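Search tickets
Enter a keyword or ticket number

Grey bins: scuffed floors and trapped fluff
Posted 19 Jan 2018 by Asif Memon, Drendmont stores

Reported: bin floors marked after the November restock. Shaggy textile items pick up grey dust from the metal and leave strands behind.

Checked the Pranberg bins first. The scratches are pale and shallow, no raised edges on the four I felt by hand. The cloudy smudges are a separate matter – mostly old cleaner that was never rinsed off.

Tried: dry cloth, no change. Warm water with washing-up liquid, then a clean rinse, shifted most of the smudging in bin 7. Bin 9 needed a second go. Scratches stay as they are.

Fluff collects round the small hole in the floor. Pulled it out with tweezers. Do not push it through. 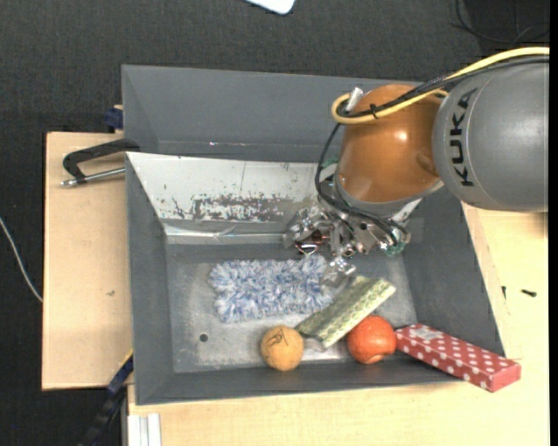

Can fluffy items go back in straight after washing the bin?
Leave the floor to dry overnight first, then wipe it with a white cloth. If the cloth comes up grey, rinse again.

Status: open, waiting on Phelan for liners.

Related tickets
Vakov shelf labels peeling
Green packets splitting at the seam
Balls rolling under the racking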